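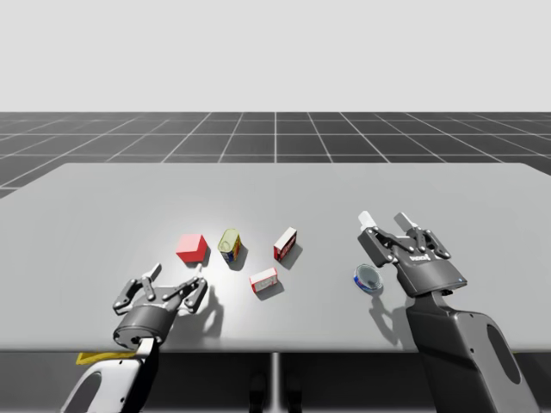 ## FAQ collecte Menano (simu)

**Combien d'épisodes par tâche ?**
400. Pas 38 « très propres ». Objectif total 1,000, on en est à 262.

**Je remets les objets au même endroit à chaque fois ?**
Non ! Cube, conserves, petites boîtes : on mélange tout entre deux épisodes. Une boîte couchée, une debout, très bien.

**Quel bras pour quel objet ?**
Le plus proche. Cube rouge côté gauche = pince gauche. Pas de croisement pour l'instant.

**Position de départ ?**
Les deux pinces ouvertes, au dessus de la table. Sinon le script refuse l'enregistrement.

**J'ai raté la prise, je supprime ?**
Si vous rattrapez le coup, gardez. Objet tombé de la table : touche R, on recommence.

**L'export Grivus plante.**
Connu. Relancer une fois, puis écrire à Lemlem Belay avec le log.

**Qui valide les épisodes ?**
Ayanda Mahlangu, le vendredi. Merci de nomer les dossiers correctement avant.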